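3.2 How people name the colours of everyday things

I'll admit I went into this part of the study expecting a mess. We had 2134 colour names typed in by shoppers at the Bornum markets, and my co-author Bastien Moulin was sure "grey" would swallow half of them.

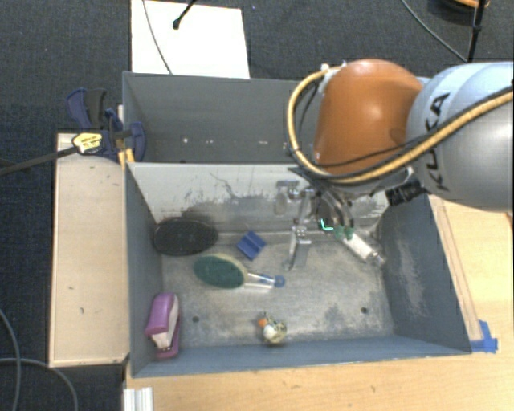 Figure 2. Orange beside silver and grey.

It didn't! "Orange" was the favourite – even for things I'd call tan – and the two of us argued over "mustard" all through August.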